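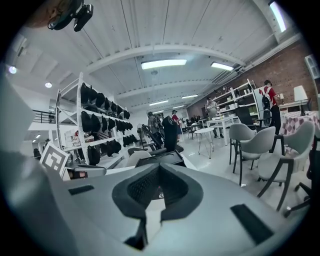 Filed under: Buildings and Everyday Sound

Reading time: 4 minutes

4. Listening under large roofs

4.1 Why we began with the ceiling

When we first set out to study how people hear one another in big shared halls, we had expected to spend most of our time on the floor, among the tables and the benches and the people trying to hold a conversation across them. It is a pleasant place to work, and we did spend many happy hours there. But the longer we stayed, the more our attention drifted upwards. Almost everything our visitors told us about a hall – that it was tiring, that it was cheerful, that one had to lean in to catch the end of a sentence – seemed to lead back in one way or another to what was over their heads.

The four halls in the study go by the names their users give them: Sorkari, Pluvus, Montes and Uvby. All were put up for work of one kind or another and have since been turned to general use, with craft sessions in the mornings, clubs and classes later on, and the odd shared meal. They differ in age and in floor area, but each has a single open room with a high roof carried on beams, and none had been given any special treatment for sound before we arrived. Figure 2 shows the type of roof we have in mind throughout this section, with a white corrugated ceiling, a pale arching beam running across it and a second beam further back.

A roof like this is a mixed blessing to the listener. The ridges break up some of the higher sounds, so that a dropped spoon or a sharp laugh does not ring quite as harshly as it would under a smooth, flat surface. Lower sounds are hardly troubled by ridges of that size and carry on much as before. This may be why so many people described their hall as "boomy" without being able to name any particular noise that bothered them.

4.2 What we measured

We took 1,596 readings in all, spread over the four halls and over quiet, middling and busy hours. Each reading was made at the height of a seated person's ear, as most of the talking we cared about was done sitting down. We noted the general level of sound, how long a clap took to die away, and how well a short list of ordinary words could be made out from the next table. The word lists were read aloud by the same speaker each time, who bore it with great patience and can probably still recite them.

Alongside the readings we handed out a short questionnaire and were delighted to get 214 of them back. We had kept the wording as plain as we could. People were asked whether they could hear the person beside them, whether they could hear the person opposite, and whether they went home feeling tired. There was also a blank space at the foot of the page, and we are very glad we left it, for it was here that we learned most. One person wrote that she always sat with her back to the wall at Montes and had never thought about why. Another had given up on the evening class at Uvby altogether, though he was fond of it, and now came in the mornings.

4.3 What we found

Pluvus was the easiest hall to talk in and Uvby the hardest, and this held at every hour of the day. The order of the other two was less settled. Sorkari did well when it was half full and rather badly when it was crowded, while Montes changed very little either way. We had guessed that the highest roof would give the worst result, and we were wrong. Pluvus has the highest of all, but it also has heavy curtains down one long side, hung years ago to keep out draughts, and these soak up a good deal of what would otherwise bounce about the room.

The weather mattered more than we had allowed for. On wet days the drumming on the roof raised the level of sound everywhere, and people raised their voices to match, and then raised them again to get over each other. At Uvby we had to set aside the readings from 2 sessions in May when the rain was so heavy that the word lists could not be heard by the next table at all. We have kept those sessions in our notes, and we come back to them in Section 5, for they tell us something useful about how quickly a group will simply stop talking and wait.

Where people chose to sit also followed the sound more closely than we had imagined. In every hall the places along the walls filled up first, and the middle of the room, directly under the highest part of the roof, was the last to be taken. Warmth may have played a part in this, as may the wish to have somewhere to hang a coat, and our method does not let us pull these apart. Still, the wall seats gave the better word scores in three of the halls, and the regular users seemed to know it.

4.4 Small changes tried

Towards the end of our time we were kindly allowed to move things about a little. At Sorkari we hung felt panels between the beams, and at Montes we put cloths on the tables and rugs beneath them. The panels shortened the dying away of a clap by a clear margin. The cloths and rugs did less for the clap but a good deal for the clatter of cups, and the morning group asked whether they might keep them. They have been left in place, and we hope to go back with the same word lists once people have grown used to the change.

Manuscript last revised 15/05/2021

Contact the editors | Copyright the authors | Back to top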